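Checklist for the kitchen, flat 12, Hulier House. Feb 15, 2022. Checked before the new tenancy. Marks used: **OK** = good, **ATT** = needs attention, **NO** = not acceptable, must be repaired before keys are given. The comments are mine and they are written for the office and also for the tenant, so I try to keep the words simple.

### 1. Escape and alarms

- [x] Way from kitchen to front door is free. **OK**
- [x] Heat alarm on ceiling, test button pressed, sound is loud. **OK**
- [ ] Date on the alarm can be read. **ATT** Somebody painted over the label when the ceiling was done in August. I could not read the year. Please change the alarm if the office has no paper for it.
- [x] Fire blanket on the wall, not behind the cooker. **OK** The tapes hang down and are easy to pull.
- [ ] Kitchen door closes by itself. **NO** It stops a hand's width before the frame. I adjusted the closer two times and it became a little better, but the door rubs on the floor strip. A joiner must take some millimetres from the bottom.

### 2. Electricity

- [x] Sockets near the sink are at the correct distance. **OK**
- [x] Trip switch tested with the button. **OK** It went off at once and came back normally.
- [ ] Socket left of the fridge is firm in the wall. **ATT** The plate moves when a plug is pulled out. There is no burn mark and no smell. Two screws, maybe longer ones.
- [x] Cooker switch is labelled. **OK**
- [ ] Extension leads. **ATT** One white lead of the brand Enon was left in the drawer by the last tenant. It has no fuse rating on it. I removed it and it is in the office, bag number 311.

### 3. Water and drain

- [x] Stop tap under the sink turns by hand. **OK** Stiff in the first moment, then good.
- [x] Hot water is not too hot at the tap. **OK**
- [ ] Trap under the sink is dry outside. **ATT** I put paper under it and ran the water for some minutes. One small drop came on the paper. The nut was tightened by hand and after this the paper stayed dry, but I would like that it is looked at again in two weeks.
- [x] Washing machine hose has a clip. **OK**

### 4. Wall cupboards and things above the cooker

- [x] Cupboards do not move when pulled gently from below. **OK**
- [x] Door hinges, all screws present. **OK**
- [x] Handles are tight. **OK** Please do not use a power screwdriver on them, the wood around the screws is soft.
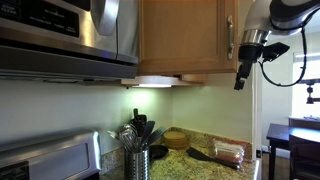 *Comments and checks by the inspector for Hulier House, kitchens and common rooms*

The corner with the microwave and the wall cupboard was checked with the power off. The microwave is held well and I felt no movement on either side. The grease filter was washed by the cleaning firm, and it should be washed again every month if the tenant cooks with oil. I ask also that nothing is kept directly on the hob, even when it is not used.

### 5. Gas

- [x] Certificate is in the folder. **OK** Last three figures of the number compared with the office list, page 815.
- [x] Pipe behind the cooker is not bent. **OK**
- [ ] Air vent in the outside wall is open. **NO** It was closed with tape, I think against the cold. I took the tape away, but some glue stays on the grille and half of the holes are still blocked. It must be cleaned or changed. This is the most important point in this list together with the door.

### 6. Floor and storage

- [x] Floor is flat, no loose edge at the entrance. **OK**
- [ ] Floor in front of the sink. **ATT** The covering is from Lie and it becomes slippery with a little soap. A mat with rubber under it is enough.
- [x] Cleaning products in the low cupboard with child lock. **OK** The lock is the Fusar type, you must press and pull in the same time. Please show it to the tenant, because the last one broke it by force.

### Result

Two points are **NO** (kitchen door, air vent). Keys should not be given until both are done and I have seen them. The job number for the joiner is 1536 and the vent can go on the same visit if he has a grille with him. The points with **ATT** can be done in the first month, except the alarm, which I prefer this week.

Signed copy is in the folder behind the meter door. If the tenant disagrees with some comment, please write it next to the line and not on a separate paper. Last year two such papers were lost.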